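The Odd Cup Problem
How one collector of mismatched mugs keeps them on a single table

Most people who own too many cups know it. The shelf above the sink is full, there's a second row behind the first, and the one you want is always at the back. Barış Kahraman had 40 of them when he moved his drinks corner out of the kitchen and onto a white table of its own. He has fewer now, but he hasn't gone as far as a matching set and doesn't plan to.

"I had a matching set once," he says. "Four of them, from Grendthorpe. I couldn't tell which coffee was mine."

The table does a few jobs at once. Pens and pencils stand in a clear cup at the back left. Cups that aren't in use go to the back right. The middle belongs to the tray, and everything that is going to be filled, moved or washed passes across it.

Kahraman chose a see-through tray with a low raised rim. It doesn't hide crumbs, and he says he has stopped caring about that. He likes it turned at an angle to the table, corner toward you, so there is an edge to grab from either side. A wide tray set square takes up the whole middle and leaves no room for elbows.

Wire baskets go on the walls. He hung two, one on the left and one on the back wall, and fixed the left one with cable ties. Then there is the wall pattern, a swirl of coral, lavender, blue and cream that he ordered from a print shop called Kırmızıgül. Visitors either like it right away or ask how long it's staying up. He bought the lavender mug after the walls were done - it was the only time he has picked a cup to go with anything.

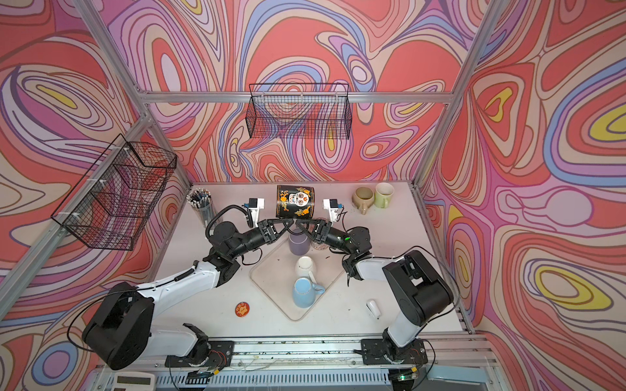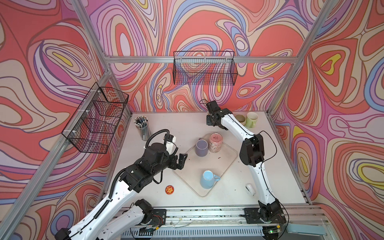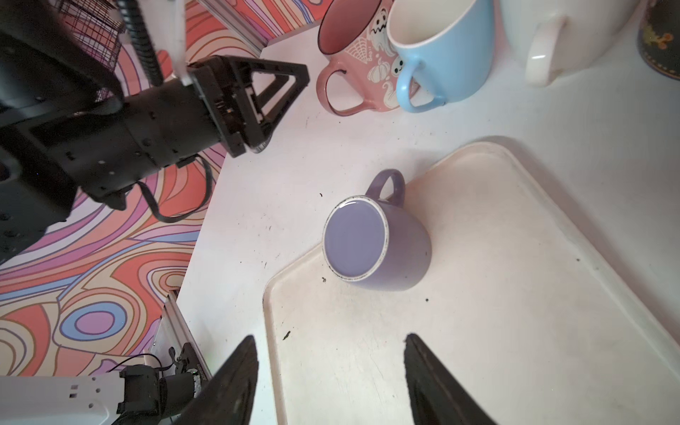
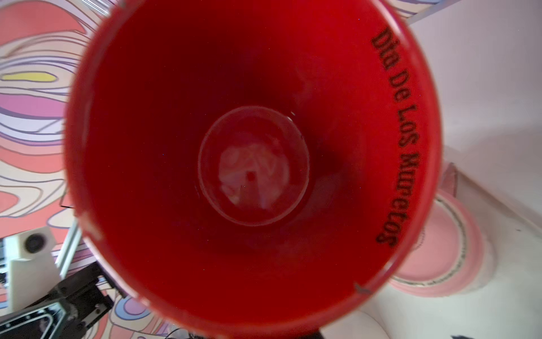
From top: cups on and around the tray, with the sugar-skull tin at the back; the light blue mug on its side; the lavender mug from above; inside the red Day of the Dead cup.

The red cup is plastic and it is the biggest talking point. The words "Dia De Los Muertos" are printed inside, just under the rim, where you read them as you drink. Kahraman picked it up one November at a market in Teltham, along with the black tin with the skull and the orange and yellow flowers. There's a small chip or scuff at the rim and he uses it anyway, sometimes for drinks and sometimes as a place to drop a used tissue until he gets to the trash.

His rules for thinning out a collection are short. Take every cup down at once and put them on one surface. Drink from a different one each day for 14 days. Any cup you skip goes in a box, and the box goes out of the house. Handles matter more than he expected. A light blue mug with a gold-trimmed rim survived two rounds of this on the strength of its handle alone.

He doesn't stack. Ceramic rims rub, and a stack of four means lifting three to get to the one you're after. The pale green mug and its brownish neighbor stand side by side at the back for the same reason.

The next cup is already on order, a small one from a pottery called Nikik. Under his own rules something will have to leave when it arrives, and he thinks it will probably be one of the ones still in the kitchen.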